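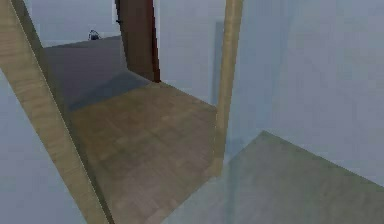

Workshop > Navigation sim > Notebook

Entries Runs Rigs Faults Search

Sep 10, 2021

Huamán planner, sim apartment, build 164. Fault: base drives on after the stop command.

Ran the fetch route 11 times this morning. On two of them the stop was sent and acknowledged and the base kept its last velocity anyway. Log shows the ack going back 200 ms before the velocity topic went quiet, and the wheel controller holding the old value the whole time. No zero command in either log. Same seed rerun, no fault, so timing and not the route.

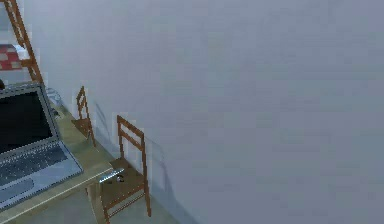 Contact checking was my first suspect. Clelix builds its collision shapes from the furniture meshes, and thin parts have given us trouble before. The two chairs along the wall by the desk are the worst kind for this, all posts and slats with a stretcher low down between the legs. Swapped both for plain boxes and ran again. Fault came back on the third try, so the meshes are cleared. Put the originals back.

Second suspect was the watchdog. It should zero the wheels when commands stop arriving. Rasten bridge republishes the last message on a timer, so the watchdog never sees a gap. Turned republishing off and the base stopped every time. Leaving it off in sim. The same bridge config is on the real base – that one stays on blocks until this is fixed.
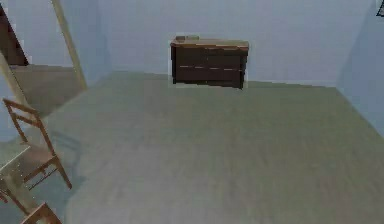

Stopping distance still needs a proper measurement. Want a long straight run with nothing to clip, and the desk end is too tight for it. The stretch of open floor in front of the low dark dresser will do, keeping to the right of the chairs. Send the stop at full speed, log pose until it settles, repeat with republishing on and off. If it reaches the dresser with republishing on, count that as a fail and end the run.

To do:
– zero command from the planner on stop, before the ack
– watchdog to check message stamps, old stamp counts as no message
– ask Ponder side if their bridge copy has the same timer
– tag on the real base, DO NOT DRIVE

Recent entries
Wheel slip on the ramp model
Rasten bridge, first setup
Clelix mesh import notes
Battery swap, real base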